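About the Tridville Treaty Reading Room

Welcome, and thank you for stopping by our page. If you have ever heard on the news that a country has "signed" a treaty, then heard a year later that it has "ratified" the same treaty, and wondered what on earth happened in between, you are very much our kind of person. Most of us who work here started out wondering the same thing.

The Tridville Treaty Reading Room is a small nonprofit school and library. We teach ordinary people how international agreements get made, how they get read, and how they sometimes get quietly forgotten in a drawer. Our subject is mostly arms control and the laws of war: landmines, cluster weapons, test bans, the rules on treating prisoners and the wounded. These are heavy topics, we know, but the papers themselves are often surprisingly readable once somebody sits beside you for the first few pages.

We began as an evening class in the back of the Seter Building, with a borrowed projector and a box of photocopies (we still have the box). The class filled up, then filled up again, and after a while it made sense to stop carrying everything home and put up some shelves. The shelves came from a closing law office and they are much too tall, so please ask for the step stool.
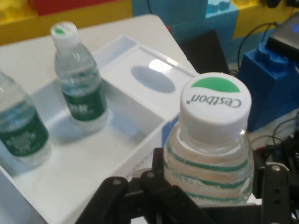

Reading time: 3 minutes

Today the collection holds 2,164 treaty texts, protocols, reservations and conference records, all of them on paper and most of them in English or French. The largest part came to us as the Wallard Gift, which arrived in April in a great many cartons and took us the whole summer to sort. It is especially strong on the conferences between the two world wars, including the daily bulletins handed out to delegates, with their seating plans and their lunch arrangements and their endless corrections to the minutes of the day before. We are fond of those corrections. You can learn a lot about a negotiation from what people wanted changed the next morning.

The Taşdemir Map Collection is the other thing visitors ask for. It is made up of border and demilitarized zone maps, many with pencil notes in the margins, and you are welcome to look at them at the big table by the window. Pens stay in your bag for that one, please.

We offer 2 courses. The first, Reading a Treaty, is for complete beginners and covers the parts of an agreement from the preamble down to the signature page, with plenty of time for questions and wandering off the subject. The second, Reservations and Objections, looks at what happens when a country says yes to a treaty but not to all of it. It is a bit more work, and we do ask that you take the first course before it, or tell us what you have been reading on your own. So far 1,005 people have finished one or the other, among them nurses, retired army officers, high school students, a good number of teachers, and one whole book club that came together and sat in the same row every week.

We don't lobby, and we don't tell anybody how to vote. People in our classes disagree with each other quite often, and we like it that way, so long as everyone has the text open in front of them when they do it.

Teachers are welcome to bring a class. We can lay out a table on almost any subject if you write to us ahead of time, and we have a mock conference kit you can borrow, with country cards, a draft agreement and a set of instructions for the chair. Please count the cards before you send it back.

The room is open in the afternoons from 1:00 p.m., and until 8:30 p.m. when there is a class. Reading is free and you don't need a membership card. The entrance is on the side of the Seter Building, up the ramp, second door. The bell is a little soft, so give it a good long push.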